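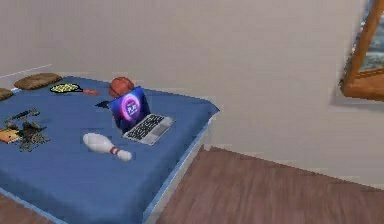
페르닉스, 손수 만든 의상 공모전 '판드몬트' 참가 접수 시작
가족·친구 단위 단체 의상 부문 신설, 무료 도안 137종 공개

의상 도안 및 수예 부자재 전문 기업 페르닉스(Fernix)는 가을 축제철을 앞두고 손수 만든 의상 공모전 '판드몬트(Fandmont)'의 참가 접수를 9월부터 시작한다고 밝혔다. 올해 공모전은 원단 유통사 콜리어(Kollier)가 후원하며, 본선 무대는 10월 중 캐드월라더(Cadwaladr) 홀에서 열린다.

판드몬트는 완제품 의상을 구입하지 않고 집에서 직접 재단하고 바느질하거나 종이, 펠트, 헌 옷 등을 활용해 만든 의상을 대상으로 하는 행사다. 전문 재봉 경력이 없는 일반인의 참가를 원칙으로 하며, 의상 제작을 직업으로 하는 사람은 출품할 수 없다. 다만 직업 제작자가 가족의 일원으로 단체 의상 부문에 함께 서는 것은 허용되며, 이 경우 해당 참가자의 의상은 다른 구성원이 제작하여야 한다.

페르닉스의 카디자 사베르(Khadija Saber) 대표는 "해마다 가을이면 무엇을 입을지 정하지 못해 행사 직전에 매장을 찾는 고객이 많다"며 "접수 시기를 예년보다 앞당긴 것은 참가자가 주제를 정하고 재료를 구하는 데 충분한 시간을 쓰도록 하기 위한 조치"라고 말했다.

단체 의상 부문 신설

올해 가장 큰 변화는 단체 의상 부문의 신설이다. 지난해까지 판드몬트는 어린이 부문과 성인 부문으로만 운영되었으며, 여러 사람이 하나의 주제로 옷을 맞춰 입은 경우에도 각자 따로 출품해야 했다. 이에 따라 형제자매가 서로 다른 순서에 무대에 오르거나, 짝을 이루는 의상 중 하나만 본선에 진출하는 사례가 있었다.

새 부문에는 두 명 이상 다섯 명 이하로 구성된 팀이 참가할 수 있다. 팀원의 나이와 관계에는 제한이 없으나 미성년자가 포함된 팀은 성인 보호자 한 명을 대표자로 등록하여야 한다. 주제는 자유롭게 정할 수 있으며, 옛이야기의 등장인물, 채소와 과일, 악기, 날씨, 주방 도구 등 팀원의 의상이 서로 연결되는 것이면 무엇이든 가능하다. 동일한 옷을 여러 벌 만들어 입는 것도 인정되지만, 심사에서는 팀원별 차이를 살린 구성이 더 높은 점수를 받게 된다.

공모전 운영을 총괄하는 아므르 샤우키(Amr Shawky) 행사기획부장은 단체 부문의 심사가 의상 사이의 연관성에 중점을 둔다고 설명했다. 한 벌의 완성도가 다소 떨어지더라도 팀 전체가 나란히 섰을 때 주제가 분명하게 전달되면 좋은 평가를 받을 수 있다는 것이다.

무료 도안과 제작 안내서 제공

페르닉스는 접수 개시에 맞추어 자사 홈페이지에 의상 도안 137종을 무료로 공개한다. 도안은 망토, 조끼, 동물 모자, 날개, 꼬리, 통치마, 멜빵바지 등 기본 형태를 중심으로 구성되었으며, 유아용부터 성인용까지 치수별로 내려받을 수 있다. 모든 도안은 가정용 프린터로 출력해 이어 붙이는 방식이며, 이음선에는 같은 기호가 표시되어 있어 순서대로 맞추면 된다. 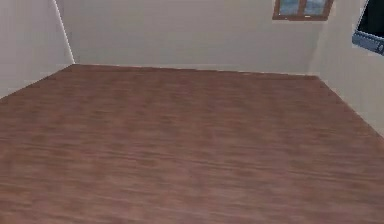

도안마다 난이도와 필요한 원단의 양, 예상 제작 시간이 함께 적혀 있다. 가장 쉬운 단계로 분류된 도안은 재봉틀 없이 손바느질이나 직물용 접착제만으로 완성할 수 있으며, 망토의 경우 처음 만드는 사람도 약 90분이면 마무리할 수 있다. 어려운 단계의 도안에는 안감 처리와 지퍼 달기가 포함되므로 재봉 경험이 있는 참가자에게 권장된다.

도안 개발을 맡은 지나시 워코(Zinash Wako) 수석 디자이너는 기본 형태만을 제공하고 장식은 제작자에게 맡기는 것을 원칙으로 삼았다고 밝혔다. 그는 "같은 망토 도안으로도 깃을 세우면 마법사가 되고 밑단을 깊게 오려내면 박쥐가 된다"며 "도안을 그대로 따르는 것보다 어느 부분을 바꿀지 먼저 생각해 보기를 권한다"고 말했다.

도안과 함께 배포되는 제작 안내서에는 헌 옷을 고쳐 쓰는 방법이 별도의 장으로 수록되었다. 낡은 셔츠의 소매를 떼어 꼬리의 겉감으로 쓰는 방법, 솜이 꺼진 쿠션의 속을 다시 부풀려 몸통을 채우는 방법, 색이 바랜 천을 한 번에 고르게 물들이는 방법 등이 담겨 있다. 염색에 관한 부분은 어린이가 혼자 따라 하지 않도록 보호자용으로 구분되어 있다.

콜리어, 자투리 원단 꾸러미 지원

후원사 콜리어는 참가 등록을 마친 팀과 개인 가운데 선착순 200건에 자투리 원단 꾸러미를 제공한다. 꾸러미에는 펠트, 면, 인조모피 등이 섞여 있으며 색상과 종류는 선택할 수 없다. 받은 원단을 의상에 반드시 사용해야 하는 것은 아니고, 사용 여부는 심사 점수에 반영되지 않는다.

콜리어의 브리타니 레베크(Brittany Lévesque) 홍보이사는 "재단 후 남는 원단은 길이가 짧아 매장에서 판매하기 어렵지만 의상의 귀, 옷깃, 단추 싸개를 만들기에는 충분하다"며 "참가자들이 예상하지 못한 색을 받아 들고 새로운 주제를 떠올리는 계기가 되기를 바란다"고 말했다. 꾸러미는 등록 시 기재한 주소로 발송되며, 주소 오기로 반송된 물품은 다시 보내지 않는다.
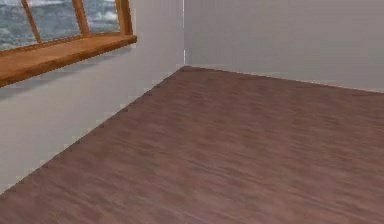 참가 방법 및 심사 절차

참가를 희망하는 사람은 페르닉스 홈페이지의 판드몬트 안내란에서 신청서를 작성하면 된다. 참가비는 없다. 신청서에는 부문, 의상의 주제, 사용할 주요 재료를 적어야 하며, 주제는 예선 자료 제출 전까지 한 차례 변경할 수 있다.

예선은 사진 심사로 진행된다. 참가자는 완성된 의상을 착용한 앞모습과 뒷모습 사진, 그리고 제작 과정을 담은 사진을 제출하여야 한다. 제작 과정 사진은 직접 제작 여부를 확인하는 용도로만 쓰이고 외부에 공개되지 않는다. 배경이나 촬영 기술은 평가 대상이 아니며, 색상을 보정한 사진은 접수하지 않는다.

심사 기준은 주제 표현, 재료의 활용, 착용감과 안전성으로 나뉜다. 이 가운데 착용감과 안전성은 올해 배점이 높아졌다. 본선 무대에는 계단이 있어 밑단이 바닥에 끌리거나 시야를 가리는 의상은 감점될 수 있다. 불꽃을 내는 장치, 유리, 날이 선 금속은 사용할 수 없으며, 전지를 사용하는 조명은 전선이 겉으로 드러나지 않게 고정한 경우에 한하여 허용된다. 얼굴 전체를 덮는 가면은 어린이 부문에서 금지된다.

본선 진출자에게는 전자우편으로 개별 통지하며, 무대 순서는 현장에서 추첨한다. 본선 당일 참가자 입장은 오전 10시, 일반 관람객 입장은 오후 1시부터다. 캐드월라더 홀에는 탈의 공간과 간단한 수선 도구가 마련되며, 현장에서 떨어진 단추나 터진 솔기는 페르닉스 직원의 도움을 받아 고칠 수 있다. 부피가 큰 의상을 반입하는 팀은 신청서의 비고란에 그 내용을 미리 적어야 한다.

시상 내역

각 부문의 대상 수상자에게는 페르닉스 재봉틀과 콜리어 원단 교환권이 수여된다. 단체 의상 부문의 대상 팀에는 재봉틀 한 대와 팀원 전원의 교환권이 지급된다. 헌 옷과 재활용 재료를 가장 잘 활용한 작품에는 부문과 관계없이 특별상이 주어지며, 관람객 투표로 뽑는 인기상도 지난해와 같이 운영된다.

수상작은 본선 이후 페르닉스 본점 진열창에 전시될 예정이다. 전시를 원하지 않는 수상자는 시상식 당일 의상을 그대로 가져갈 수 있으며, 이로 인한 불이익은 없다. 출품 의상의 권리는 모두 제작자에게 있고, 페르닉스가 수상작을 바탕으로 도안을 제작하려는 경우에는 제작자와 별도의 계약을 체결한다.

초보자를 위한 공개 강좌

페르닉스는 접수 기간 중 본점 강의실에서 초보자를 위한 공개 강좌도 연다. 강좌는 치수 재기, 도안 옮겨 그리기, 손바느질 기초, 펠트 장식 붙이기 순으로 진행되며 원하는 회차만 골라 들을 수 있다. 강사는 페르닉스 교육팀의 이만 라드완(Iman Radwan) 과장이 맡는다. 가위와 바늘은 강의실에 비치되어 있으나 원단은 각자 준비하여야 하고, 초등학생 이하 어린이는 보호자와 함께 수강하여야 한다.

수강 신청은 홈페이지와 본점 안내대에서 받으며, 공모전에 참가하지 않는 사람도 신청할 수 있다. 강좌에서 만든 의상을 공모전에 출품하는 것도 가능하다.

페르닉스 소개

페르닉스는 가정용 의상 도안과 단추, 실, 지퍼 등 수예 부자재를 제작·판매하는 기업이다. 본점과 온라인 매장을 운영하고 있으며, 계절별 도안집을 발행하고 있다.

문의: 페르닉스 행사기획부 판드몬트 담당
문의 시간: 오전 10시부터 오후 5시까지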